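Dernière mise à jour : janvier

Accueil | Articles | Atelier | Contact

Publié en janvier par Thanakorn Noiphan

J'ai acheté la pince à main Livard au prix de 116 euros, port compris. Elle sert à enregistrer des gestes de préhension, qu'on rejoue ensuite sur un bras. Je l'utilise depuis 15 jours sur la table du bureau, en petites séances le soir.

Le montage m'a pris 2 heures. La notice compte 17 étapes et les vis sont bien triées. Les doigts noirs se fixent en dernier, il faut les aligner avant de serrer. J'ai commencé par des objets faciles, puis je suis passé au fil métallique, plus pénible à saisir à plat.
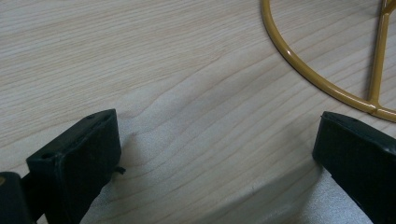

Ce que j'en pense

L'ouverture est large et la gâchette reste souple. Sur du fil posé à plat, j'approche les doigts presque au ras du bois et je ferme lentement. Avec la Vastitz que j'avais avant, je n'y arrivais pas.

Deux reproches. Les finitions des doigts pourraient être plus propres, il reste une petite languette noire sur celui de gauche. Et le logiciel, Onsri, n'existe qu'en anglais.

Je la garde. Prochain essai avec les patins souples de Weston, vendus à part.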